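Caderno de laboratório, linha de manipulação têxtil
Entrada de 24 de julho de 2024
Redação: Elli Halonen. Revisão: Nazar Hnatiuk.
Assunto: aplicação da norma interna Derkach (boas práticas de recolha com pinça manual) em ambiente de quarto.

1. Âmbito

Regista-se nesta entrada a verificação das regras da norma Derkach fora da bancada. A versão em vigor foi redigida para mesa rígida, e o projeto Vulter exige o seu alargamento a superfícies moles. Foram revistos os pontos relativos à preparação do local, à preensão de tecido e à presença de pessoas no espaço de trabalho. Os pontos sobre armazenamento de dados ficam fora do âmbito e serão tratados pela equipa da Andico.

2. Preparação do local

A regra 2.1 determina que o objeto a manipular se encontre entre os dedos da pinça, no campo da câmara, antes do início do registo. Mantém-se a redação. Acrescenta-se que a roupa de cama pode permanecer como se encontra: alisar o edredão antes de cada tentativa produz um conjunto demasiado uniforme e afasta os dados do uso doméstico.
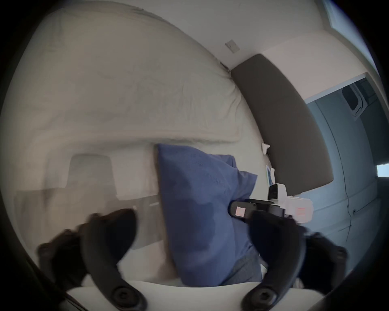 Fig. 1. Almofada azul entre os dedos da pinça, sobre cama com edredão branco.

A luz natural é admitida. O operador deve anotar a posição da janela em relação à cama e não alterar cortinas nem candeeiros durante uma série. Cada série compreende 40 tentativas, com pausa obrigatória de 10 minutos no fim. A pausa serve igualmente para inspecionar os parafusos dos dedos e limpar a lente com pano seco.

Nota de E.H.: a folha de inspeção continua a pedir o número do tampo da bancada. O campo não tem sentido neste contexto e deve passar a «superfície de apoio».

3. Preensão e elevação de tecido

Foi discutida a regra 3.4, que proíbe segurar o tecido por mais de uma camada. Em peças grandes e macias a proibição é impraticável, porque o pano se junta em pregas assim que é levantado. Propõe-se a seguinte redação: «É admitida a preensão de várias camadas, desde que o operador a declare na folha de série e não corrija as pregas com a mão livre.»

Nas séries em que haja uma segunda pinça em uso, aplica-se ainda o seguinte:

a) Cada operador mantém a mão no punho do seu dispositivo e não toca no do colega.
b) Os cabos no chão são verificados antes de qualquer deslocação.
c) A entrada de um braço ou de um rosto no campo da câmara é registada como ocorrência, sem interromper a tentativa.
d) O consentimento das pessoas que possam ser filmadas é recolhido por escrito antes da série.

N.H. considera que a alínea c) deve distinguir entre a presença do operador e a de terceiros. Aceite. A distinção será introduzida na próxima revisão.

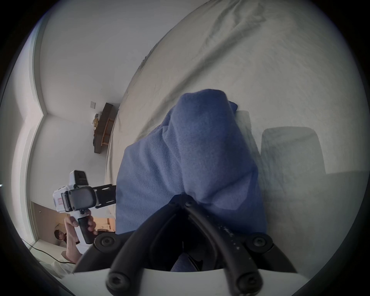
4. Vestuário estendido sobre a cama

Para camisolas e peças semelhantes, a norma previa uma posição inicial dobrada. A equipa da Centhorpe, que utiliza os nossos dados, pediu posições iniciais variadas. Fica estabelecido que a peça pode ser pousada aberta e com vincos, incluindo os casos em que uma manga fique parcialmente debaixo do corpo da peça.

A aproximação faz-se com a pinça baixa, junto ao lençol, dirigida à borda do tecido. Não se admite pressionar o colchão para fazer subir a borda, prática corrente entre operadores novos e difícil de detetar na revisão posterior.
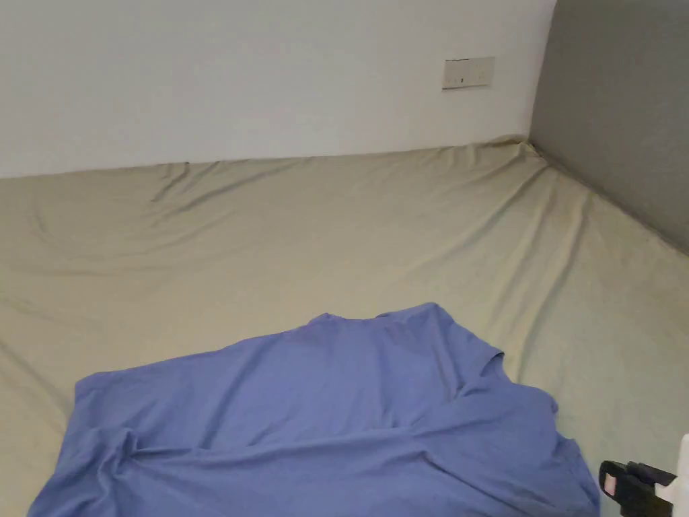
Quando a cama estiver encostada a duas paredes, o operador trabalha a partir do lado livre e evita apoiar o joelho no colchão, o que desloca a peça e invalida a posição inicial declarada. Se o apoio for inevitável, a tentativa é marcada com o código de perturbação e conservada. Eliminar tentativas no local continua a não ser permitido a nenhum operador; a exclusão é decidida na revisão, por 2 pessoas, com justificação escrita.

5. Pendências

Regra 3.4: texto proposto a circular para comentários. Responsável: N.H.
Folha de inspeção: alteração do campo relativo à bancada. Responsável: E.H.
Código de perturbação: falta definir se abrange também o deslocamento do lençol. Sem acordo até ao momento.
Versão consolidada da norma: prevista para novembro, depois de recebido o parecer da Centhorpe.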